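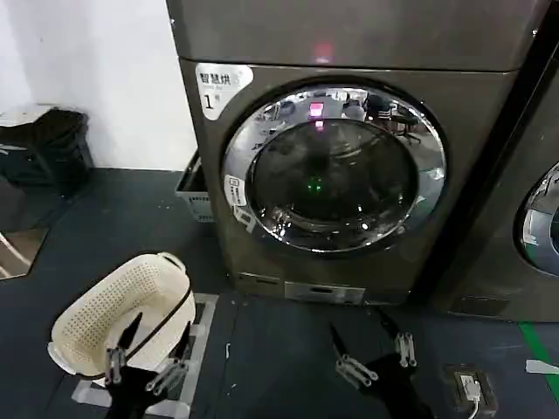 The planner at Ronon used to treat a dryer door as a solid disc. Its lead software engineer, who has worked on the laundry project since May, describes that as the first thing to go.

"Chrome and tinted glass give you almost no usable depth," she says. "The ring returns the room behind the robot, so the map filled up with chairs floating inside the machine."

The present version, Gera, ignores depth inside the door region and fits a circle to the outer edge of the ring in the colour image. The handle position is then read from a stored model of the machine. Over 1,153 logged attempts the fit was accepted 1,136 times. The rest were rejected by a residual check and passed to an operator.

"I would like to see more rejections," she says. "A bad fit that gets through costs us a dropped basket."

Baskets have their own problem. With one arm holding the rim, the other has to reach the door without the elbows meeting. Gera plans both arms together – 14 joints in one search – and gives up after 80 milliseconds, at which point the free arm backs off and the search restarts from a wider pose.

Tilt is handled as a soft cost. A hard limit was tried at the Marham site and removed after 19 days, as the planner kept returning no path at all.

Work on stacked units is next. The upper door is still outside the reach model.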